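Progress report, equipment line - Mernia two-arm project
Period covered: through October

Short version: both arms are up, we're inside the budget, and one purchase needs a yes from you before we can go further. Details below, sorry for the rough shape, wanted to get this in before the window closes.

Money first. The original equipment line assumed we'd buy grippers once and be done. That was wrong. Fingers are a consumable and should have been budgeted as one. We are now asking to move them out of capital and into supplies. 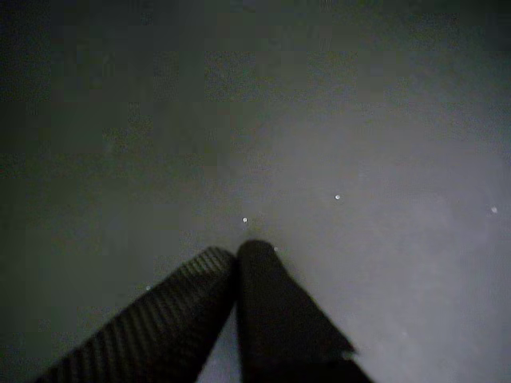 **Jirnurent**

## Fingers and pads

The two fingers on a gripper don't have to match and we've stopped insisting that they do. Ribbed on one side, smoother on the other is fine for the cloth and bag tasks. Means we can order singles instead of matched sets, which Fulix will sell us and Xenos won't.

Quote from Fulix: 30 singles at one price break, $350 for the lot, shipping included. Quote from Xenos is higher per piece and they want a yearly minimum. Recomend Fulix. Lead time is 3 weeks from either one so there's no penalty for going cheaper.

Closing check - tips have to meet at the point, nothing between them, before any run gets logged. Takes a minute. Add it to the run sheet, not a cost item, just noting it so the hours make sense.

## What has been spent

- Arms, both, paid in full. No balance.
- Base plates and brackets - paid. A few leftover screws, no more needed.
- Servo wiring and connectors - paid, slightly over. Extra cable was my call.
- Power - paid, no change since last report.
- Spare servos - NOT ordered. See below.

## Spare servos

Original plan had us buying a full second set up front. I'd rather not. Too much money sitting in a drawer. Proposal is to keep a small shelf stock of the joint that works hardest and order the others when they fail. Risk is a gap in the schedule if two go in the same week. I can live with that, want to know if you can.

If the answer is no, then the full set has to be ordered by the end of this period, otherwise it lands in next year's line and the whole sheet has to be redone.

## Space and setup

Still working out of the borrowed room. No rent charged so far and none expected through the end of the grant. The downside is everything lives on one table and around it, so setup time is higher than I wrote in the proposal. I had put down 30 minutes per session, that number was for a permanent bench. Please read the labor hours with that in mind.
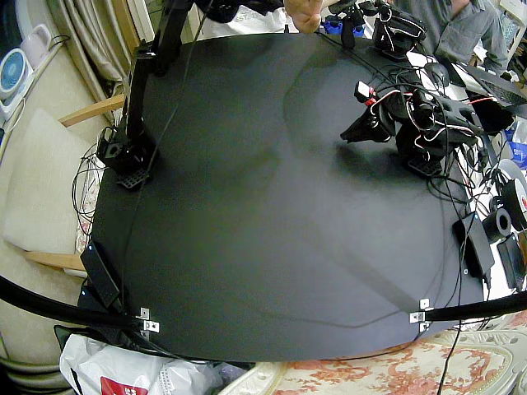 The other thing is cables. Every time an arm folds down the loops at the joints have to be checked, and with two arms that's twice the checking. A proper cable guide kit would pay for itself in hours. Didn't ask for it in the first round, asking now. It is a small item and can come out of what we didn't spend on travel, no new money.

Board mount - staying as is. I looked at a heavier table from Xenos and dropped it. We'd have to store it, and we'd have to move it out when the room goes back. Maybe in the next phase.

Second power supply as a backup: on the wish list, low priority. Cut it first if you need to cut something.

## Decisions needed from you

1. Finger order through Fulix, OK to place?
2. Move fingers and pads from capital to supplies, yes or no.
3. Servo spares - shelf stock or full set.
4. Cable guide kit out of unspent travel.

Items 1 and 2 go together. If you can only answer one thing this week make it those, the order form is filled in and waiting.

## Next period

Place the orders. Rewrite the run sheet so wear on the fingers gets noted per session, which will give us a real replacement rate for the Mernia phase two budget in place of my guess. Get a written yes on the room, right now it's just a verbal agreement and I don't like planning on top of that.

Also owe you the revised hours table. The old one has the wrong setup figure all the way down the colum, so don't use it for anything. New one will come as a separate file with the receipts, same folder as last time.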